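Cuaderno de bodega, noviembre de 2018

Trasiego del depósito 4 a las barricas de Avwood. Entran 992 litros; lo que queda en el fondo va a garrafa, sin mezclar con la prensa. SO2 libre antes de mover: 24 mg/l. Después: 19. Se corrige mañana, no hoy.

pH 3,61. Acidez total 5,3 en tartárico. Málica por debajo de 0,2, así que la doy por terminada. Elfriede Rothe repitió la volátil en el segundo destilador y le sale 0,38; a mí, 0,41. Anoto la mía hasta que cambiemos la sosa, que está abierta desde julio.

Parcela Khoo: sigue con reducción. Cata de tres copas - testigo, aireada, cobre. La aireada pierde el huevo a los diez minutos y conserva fruta. La de cobre queda plana. Propongo trasiego abierto y no tocar el sulfato.

Ensayo de bentonita en el blanco Kurley, probetas de 200 ml. Con 40 g/hl sigue turbio en caliente; con 60 aguanta. Falta probar 50. Lodos compactos en las dos.

Pendiente:
- Sebastian Manole: calibrar el densímetro y mirar la junta de la bomba, gotea por el lado de aspiración.
- Pedir tapones de silicona a Fisus. La última factura, la 1492, venía sin el albarán.
- Rellenar barricas 7 y 8 con el mismo lote.
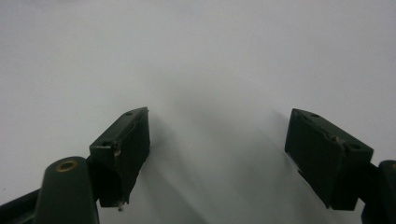
Pinza abierta, sin carga. Fondo gris claro.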